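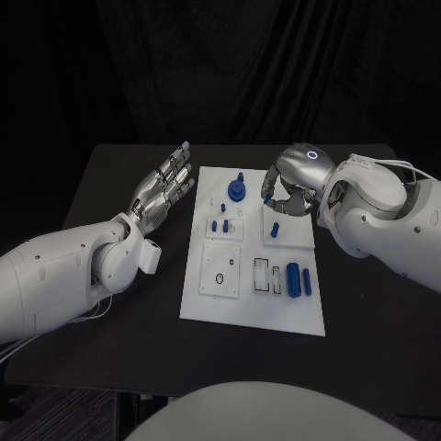

Nima Jalali wrote to us that the gears were easy and the layout was the hard part: "I had every piece on the board in a few minutes and then spent the rest of the evening moving them." We get a lot of mail like that. The answers below cover the Jillik gear board, the loose parts that go on it, and the usual trouble with fit.

What comes in the set?

The white board, the white fixture plates, the blue gears, the blue pegs and a printed layout sheet. The standard set has 24 loose parts. Spare pegs are in the small bag taped inside the lid, and they are not part of that count.

Does it matter which way the board faces?

No. The holes are the same from both long sides. If two people are working across a table, turn the layout sheet so that it matches the side you are reading from, and agree on a top edge before you start.

What kind of table do I need?

Any flat one that is wider than the board. Leave enough free space to set parts down beside it. The board has no feet and will slide on a polished surface if you press hard on one end. A thin rubber mat stops that. A dark tabletop or a dark cloth makes the edges of the white plates easier to see.

Should I put the plates down first?

Yes. Seat all the plates, check them against the sheet, then add the gears. Moving a plate with gears on it usually means taking the gears off again.

A gear sits crooked on its peg. What is wrong?

Most often the peg is not all the way down. Take the gear off, press the peg straight in with your thumb, and try again. If it still leans, look for a burr on the bottom edge of the peg. A light pass with fine sandpaper will take it off. Do not sand the hole in the gear.

Two gears touch but won't turn.

Check that they are at the same height. If they are, back one plate off by one hole and bring it in again. Gears that were forced together can catch on a single tooth. Benoît Hervieu sent us a tip that works well: turn the first gear slowly while lowering the second one into place.

Can I mix these with older parts?

Parts from the 2003 set will not fit. The peg diameter was changed after that. Chacko gears fit the pegs, but the teeth are cut differently and the two kinds will not mesh.

How do I clean the parts?

Warm water and a little dish soap. Dry the pegs fully before you put them back in the board. Keep everything out of the dishwasher. Pencil marks come off the board with a damp cloth, but marker may not.

I lost a part. Can I buy just one?

Yes. Single gears are item 634 and pegs come in a bag, item 3803. Give the size printed on your layout sheet when you order. Plates are sold in pairs only.

Is there a right layout?

The sheet has one that works. Others do too. Florian Hoarau runs his gears in a long line down one side and keeps the rest of the board for parts waiting their turn.

Related pages
Jillik layout sheets to print
Replacement pegs and plates
Storing small parts: trays and bags
Ekuten returns and missing parts
Braltiteck rubber mats: which size to choose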